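Utilizamos cookies propias y de terceros para mejorar tu experiencia. Aceptar | Configurar | Rechazar

Octubre · por Naa Lamptey

La garantía de por vida y otras formas de hablar

Llevo unas semanas leyendo condiciones de garantía, que es una afición como otra cualquiera. Todo empezó con una mochila Pletton que me costó 119 euros y cuya cremallera murió al segundo invierno. La etiqueta prometía «garantía de por vida». Escribí muy contenta. Me contestaron que la vida en cuestión era la del producto, y que la del producto, según sus cálculos, ya había terminado.

No me lo estoy inventando, lo pone en el punto 2 de las condiciones: «vida útil razonable estimada por el fabricante». Razonable para quién, no lo aclara.

Desde entonces desconfío de todo lo que viene con sello dorado. También de los discursos sobre reparar en casa, que me parecen muy bonitos hasta que te toca abrir algo. Un destornillador lo tiene cualquiera; otra cosa es que el fabricante haya dejado un tornillo donde meterlo. 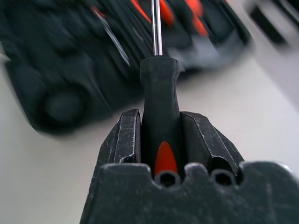 Con la batidora Dilto, por ejemplo, no hay manera. La carcasa va pegada. Llamé al servicio técnico y la señora, amabilísima, me dijo que abrirla anulaba la garantía. Le pregunté si la garantía cubría la avería. No la cubría. Le pregunté entonces qué perdía yo abriéndola y se quedó callada un rato —creo que buscaba la respuesta en la pantalla—.

Y luego están los foros. En el de Tukitz hay un hilo con más de 927 mensajes sobre si conviene registrar el producto al comprarlo. Me leí una buena parte. Hay quien jura que sin registro no te atienden y quien jura lo contrario, y entre unos y otros un señor que solo entra a recomendar fundas. Las fundas, por cierto, tampoco se libran: acolchadas, rígidas, «de grado profesional», sea eso lo que sea.

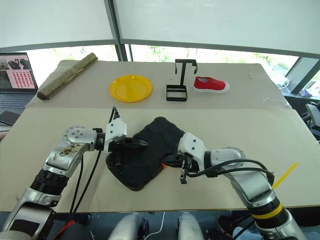

Lo que hago ahora

Guardo el tique, le saco una foto (el papel térmico se borra, y sospecho que a alguien le viene bien) y no registro nada salvo que me obliguen. Si una marca ofrece ampliar la cobertura pagando, digo que no. Quizá me equivoque algún día con una lavadora.

Tampoco me creo ya lo de «resistente». Un estuche negro con esquinas gruesas da mucha sensación de seguridad, y la sensación es justo lo que cobran aparte. 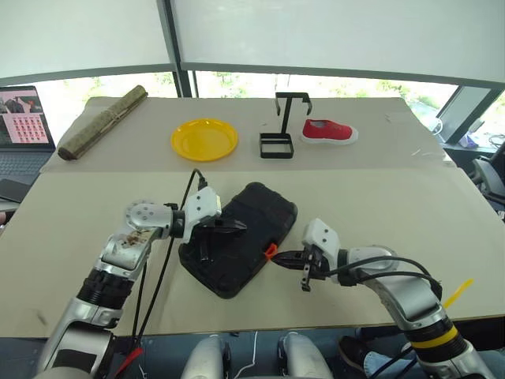 La única sorpresa buena ha sido Witkowska, la tienda de paraguas. Llevé el mío con una varilla partida, sin tique y sin fe, y me lo arreglaron por el precio de la varilla. Pregunté por la garantía y me dijeron que no daban. Sigo dándole vueltas a eso. Igual fue un buen día del dependiente y la próxima vez me mandan a paseo, ya lo contaré cuando vuelva a hacer viento.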